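Open day at Skelta
March 2021
By Emiliano Farías
Print this article | E-mail this article

I'd been promised robots. The invitation from Skelta said "see our arms in action", and after driving most of the morning I was ready to be menaced, or at least handed a coffee by something with a serial number. The coffee came from an urn. It cost $3 and I poured it myself.

Domingo Gaete, who runs the training side, walked us past the big Cellell unit first. It does the same pick 749 times between services and was, on the day, between services. So on to the part he clearly liked best, where people teach the machines their chores by doing them. Skelta's view is that a robot learns tidying from someone who can already tidy, and I kept quiet about my own qualifications. The job on the bench was filling a container, and I watched it for longer than I've ever watched anyone do housework at home.

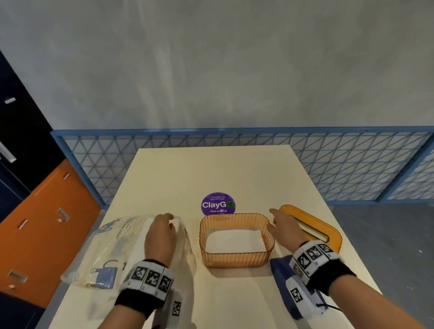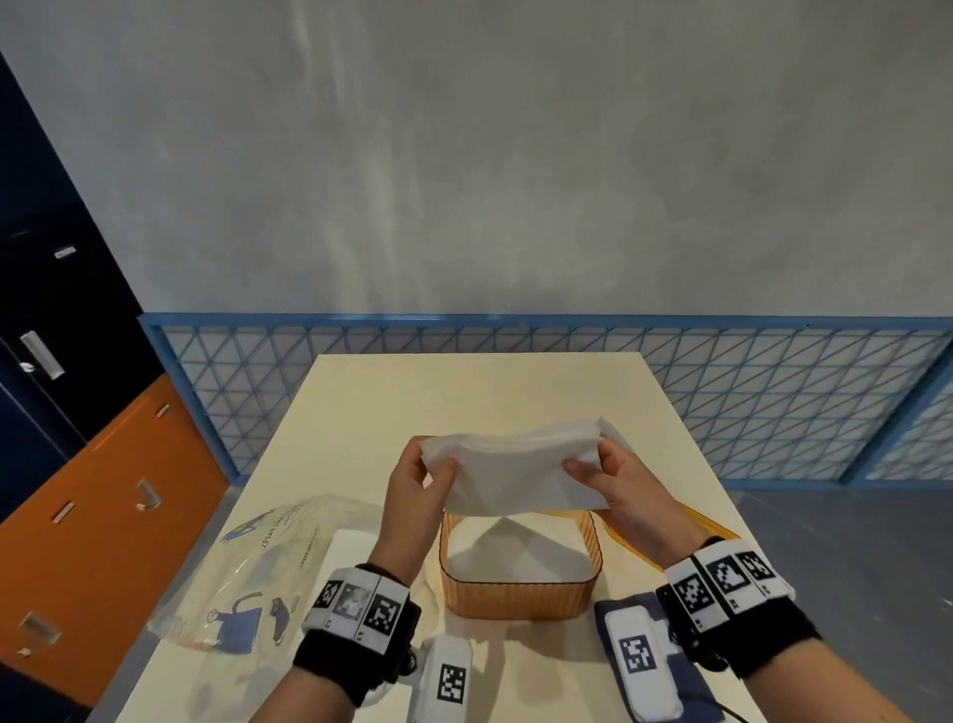
Marker tags on both wrists, and an orange ribbed container to fill.

Gaete told us they've logged 2,295 goes at jobs of this sort for the Skukby project, and that the dull ones are the most useful. A man behind me asked when it would do ironing. August, said Gaete, in the tone of someone who has said August before.

Questions went on well past the allotted time. A woman from Henríquez wanted to know whether the system copies bad habits as faithfully as good ones. It does, apparently, and they once had to throw out a whole batch from a bloke who hummed and swayed. I thought that was a bit harsh on him.

Parking is behind the loading dock and there are 2 spots for visitors, both taken when I got there. Wear closed shoes or they'll lend you a pair. Mine were a size too small and a colour I'd call municipal.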